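**Wallpaper: yes or no?**
Bimanual > Collecting demos

**saltbush_kev** wrote:

Right, I've put this off long enough. We're building a set of two-arm demos on the card holder task (open it up, get the gripper onto a page, turn it) and I've been told by several people, one of them my wife, that the enclosure looks like a bed and breakfast in Ballarat.

The plan is 500 episodes by the end of April. Left arm steadies, right arm does the fiddly bit, swap every so often. I'm teleoperating the lot with a pair of leader arms off the Harero kit, and my shoulders have filed a complaint.
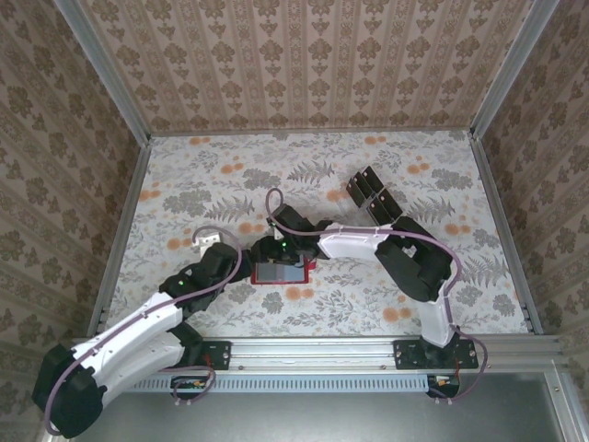 My thinking was that a plain grey box teaches the policy that the world is a plain grey box. Last year's set was collected on bare ply and the model went to pieces the minute someone put down a tea towel. So now there's damask on three sides and ferns on the floor, and I'd like to know whether I've been clever or just spent a weekend with wallpaper paste for nothing.

---

**mistral_dee** wrote:

Bit of both, mate. One busy background is still one background. Your policy won't learn to ignore ferns, it'll learn that ferns are where card holders live. I did 759 episodes on a checked tablecloth once and the thing used the checks as a ruler. Beautiful success rate. Moved the cloth a few centimetres and it grabbed fresh air with enormous confidence.

Swap the floor sheet every 100 episodes at least. Op shops are full of horrible fabric.

---

**saltbush_kev** wrote:

I was afraid someone would say op shops. The sheet is taped down under the edge strip and getting it up means taking the arms off the rail, then recalibrating, then swearing. Could I leave the walls and only change the floor?

---

**Arketti_refugee** wrote:

Leave the walls. The wrist cameras hardly look at them unless you're coming in at a low angle. I disagree with Dee about the floor as well, for what it's worth. Get the behaviour solid on one sheet first, then add variety. If you change everything at once you won't know what broke it.
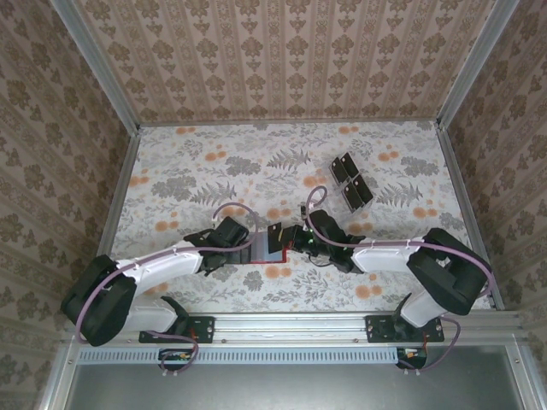 How many episodes do you throw away?

Nearly a third in the first week, and less once the operator stops trying to rescue bad grasps. If you fumble, finish the fumble properly or bin the episode. The half-rescued ones are poison, because the arm learns the hesitation along with everything else. I've got a model here that pauses before every pick as if it's remembering the gas bill, and that's me. I taught it that.

---

**mistral_dee** wrote:

"Get it solid on one sheet first" is how I ended up with the ruler tablecloth. But sure.

Agree on the fumbles, except I'd keep a handful of full recoveries and tag them. Clean runs only gives you a policy with no idea what to do when the page slips.

---

**saltbush_kev** wrote:

Tagging recoveries, good. I'd been calling them "misc".

The pages are the real trouble. A page is thin and floppy and has no interest in science. With the flat approach I end up shoving the whole holder across the floor. What's been going better is using the fingertips to get hold of an edge, closing gently, then lifting before I try to turn anything. I also slowed the leader arms down in software, which feels like conducting an orchestra in a bathtub but the trajectories come out smoother.

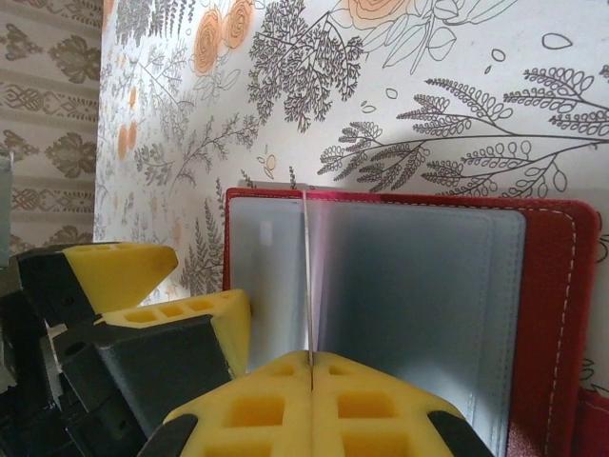
Echeverri Community Robotics Club, Manipulation Group

Sorry, that's my signature, it pastes itself in wherever it likes. As I was saying, smoother. The catch is that the slow episodes run far longer than the early ones, so now I've got two speeds in one dataset and Gilberto Valderrama (he does our training runs) has stopped answering my messages.

---

**Arketti_refugee** wrote:

Gilberto's right to sulk. Either resample to a common rate or drop the fast ones. How many fast ones are there?

---

**saltbush_kev** wrote:

13. I got tired quickly.

---

**Arketti_refugee** wrote:

Drop them! You're agonising over 13 episodes?

---

**saltbush_kev** wrote:

They were my first ones. There's some sentiment involved.

---

**mistral_dee** wrote:

Put them in a folder called "childhood" and move on.

More useful: check your start positions. Everyone reckons they're randomising and everyone puts the object back in the same spot, because that's where the hand goes. Plot the first wrist frame from each episode in a grid and have a look. Asis has a script for it in the tools repo, or it's ten lines if you write your own.

---

**saltbush_kev** wrote:

Ran the grid over lunch. It's bad. The holder hardly moves from one episode to the next, and I've apparently got a favourite bit of fern. Revised plan, shout if it's daft:

1. Drop the fast episodes. Fine.
2. Draw start positions from a list, with the holder's angle on the list too, so my hand doesn't get a vote.
3. Keep checking the wrist view before each take, with the fingers open and the holder off to one side for a good share of them.
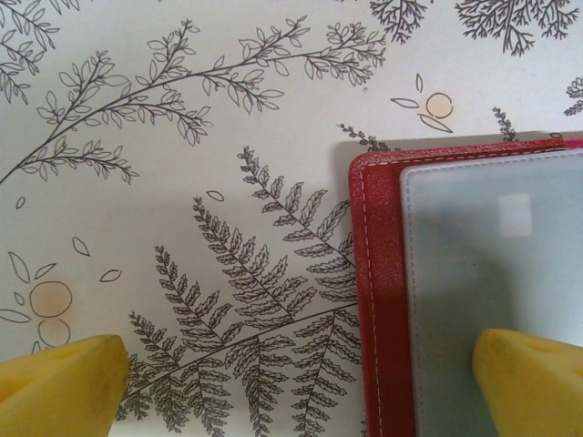
4. Tag recoveries as recoveries. Bin half-rescues.
5. Change the floor sheet at the halfway mark. Dee wanted it sooner, Arketti wanted it later, so this way you're both unhappy.
6. Hold one sheet back entirely for testing.

---

**Arketti_refugee** wrote:

Six is the one that matters. I'd do five last, but I've said my piece.

---

**mistral_dee** wrote:

Halfway is too late, and you'll be back here in April telling us so. What's the second sheet?

---

**saltbush_kev** wrote:

Tartan. It was two dollars.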